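第六讲 桌面机械臂成套产品的评估：以Prallance套件为例
课程讲义，配合实验课使用

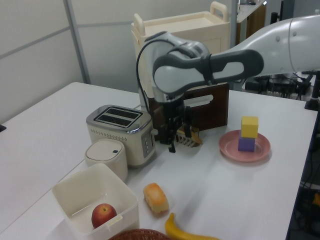

本页最后修改：10月27日

一、本讲范围

前五讲讲的是机械臂本身：运动学、末端执行器、标定、轨迹规划、安全。从本讲开始换一个角度，站在买方的位置看一套现成的产品。实验室、学校和小公司很少从零件开始搭，多数情况是收到一份报价单，上面写着“桌面操作套件”，然后要判断值不值得买、买哪一档、买回来谁来维护。

本讲用的对象是Prallance桌面套件。供货方是Sandhu，控制软件由Emix提供，三家的分工在第三节说明。课上用到的评估记录来自Fendthorpe教学实验室，由Kuldeep Chaturvedi整理。记录的原始表格在课程文件夹里，文件较大，建议先下载再打开。

学完本讲应当能够：
读懂一份成套产品的配置单，分清哪些是必需件，哪些是选配件；
按照任务来设计验收测试，不照抄厂家的演示流程；
写出一份两页以内的评估意见。

二、工作台与物品

评估用的是白色台面，双指夹爪朝下作业。台上的物品属于日常用品一类：双槽烤面包机、木制小架和靠在上面的一片烤面包、小面包、香蕉、白色方盒里的红苹果，另有一个粉色圆盘，盘里叠着紫色和黄色两个泡沫方块。

选日常物品做测试，理由有三条。第一，形状不规则，夹爪的闭合宽度和接触面都会受到考验。第二，软硬差别大，泡沫和面包受力会变形，苹果和烤面包机的外壳不会。第三，反光和颜色差别大，烤面包机的银色顶面对视觉识别是一个难点，白色容器放在白色台面上是另一个难点，两者都容易在分割时丢边。

请对照第四讲的夹持力一节，先自己判断上述物品里哪一件最难夹，再看后面的讨论。往年多数同学选香蕉，理由是弯曲。香蕉的弯曲其实可以靠调整夹爪的朝向解决，真正麻烦的是面包片：薄、脆，靠在架子上时可供夹爪进入的空间有限，夹的时候还要避开架子的竖齿。

三、套件的组成

Prallance套件分基本档和扩展档。两档的机械臂相同，差别在夹爪、软件授权和售后。

基本档包括：机械臂一台，底座安装件一套，双指夹爪一个，控制器一台，急停按钮一个，Emix软件的单机授权。
扩展档在此之上增加：备用指尖一组，外部相机支架，Emix软件的多机授权，以及Sandhu的上门安装。

有几点配置单上写得不清楚，询价时要单独问：

1. 线缆长度。控制器放在台面以下时，随附的线缆是否够长，直接影响布线方式。线缆从腕部绕出来的那一段要留余量，余量太小，腕部转到极限位置时会拉紧；余量太大，又容易扫到台面上的东西。
2. 指尖材料。配置单只写“标准指尖”，没有写硬度。夹软物和夹硬物需要的指尖不同，更换是否要工具，也要问清楚。
3. 授权的计算方式。单机授权绑定的是控制器。控制器返修期间授权怎么处理，合同里应当写明。
4. 底座的固定方式。桌板太薄或者是空心板时，不能直接打孔。

Sandhu负责销售、安装和硬件保修，Emix负责软件更新和故障答复，Prallance负责机械臂本体的维修。出了问题先找哪一家，是成套产品常见的麻烦。Fendthorpe的做法是在合同里写一条：一律先报Sandhu，由Sandhu转。

四、验收测试的设计

厂家自带的演示流程通常是把方块从甲处搬到乙处，位置固定，光线固定。这样的演示能证明机械臂会动，对买方的任务没有太多参考价值。验收测试要自己设计，步骤如下。

（一）写任务清单。
每一条任务只含一个动作目标，例如“把苹果从方盒取出，放到台面指定区域”。不要写成“整理桌面”，这种写法没法判定成败。

（二）定成功标准。
放到位、没有掉落、没有碰倒其他物品，三项都满足才算成功。中途由人扶正的，记为失败。夹起以后物品有明显压痕的，另记一栏，不并入失败。

（三）定次数。
Fendthorpe的这次评估共做200次抓取，分在24种摆放方式里。每种摆放的次数不必相等，难的多做，容易的少做，但次数要在开始之前定好，不能边做边改。

（四）记录。
每次抓取记五项：物品、摆放编号、结果、失败原因、备注。失败原因从固定的词表里选，词表见附表。备注可以空着。

（五）复位。
每次做完按照片复位，不凭记忆。复位误差太大时，同一种摆放前后两次的结果没法比较。

五、结果的读法

评估记录里有一个数字常被单独引用：初次成功率76%。引用时要连同条件一起写。这个数字是所有物品合在一起的结果，方块拉高了它，面包片拉低了它。把方块去掉以后重新计算，得到的是另一个数，请在作业里自己算。

失败原因里占比最大的是“接近时碰到邻物”，其次是“夹住后滑脱”，再次是“未识别”。三者的处理方法不同。碰到邻物，多半要改接近方向或者路径上的中间点，属于软件设置；滑脱，先查指尖和夹持力；未识别，先查光线，再查相机位置。把三种情况混在一起报给供货方，得到的答复往往是“请升级软件”，没有用处。

两个方块叠放的情况要单独看。夹上面一块时，夹爪下探过深会带动下面一块，下探过浅又会夹不稳。盘子有边沿，从侧面进入的空间受限，所以一般从上方进入。记录中这一组的摆放编号以字母D开头。

速度方面，课上不要求比较。厂家给出的节拍是空载时测的，与带物作业的节拍不是一回事。

六、价格与维护

报价单上的总价只是一部分。写评估意见时应当把下列各项列入：安装费，软件续费，指尖等易耗件，返修时的运费，以及占用的人工。人工一项最容易漏。按Fendthorpe的记录，装好之后的头一个月，每周要有人花半天处理标定和布线的问题，之后明显减少。

返修期间有没有备用机可借，基本档没有，扩展档要看合同。教学用途如果一学期只集中使用几周，备用机这一条的分量就要加重。

Kuldeep Chaturvedi在记录末尾的意见是：教学用途选基本档，另外单买一组备用指尖；需要多台同时运行的，再考虑扩展档。外部相机支架可以自制，不必为它升档。这个意见供参考，作业里可以不同意，不同意时写出依据。

七、作业

1. 下载原始表格，按物品分别计算初次成功率，并指出哪一类物品的次数太少，不足以下结论。
2. 从第二节的物品中选两件，各写一条任务和对应的成功标准。
3. 假设你所在的单位只有基本档的预算，写一份评估意见，限2页，附配置单上需要追问的问题。

第3题请写明你设想的用途。没有用途的评估意见不评分。

附表：失败原因词表
碰邻物／滑脱／未识别／识别错误／夹偏／放置偏移／急停／其他

选“其他”的，备注栏必须填写。

下一讲：相机的安装位置与手眼标定。请提前读第三讲讲义中坐标变换的部分，并带上自己的标定记录。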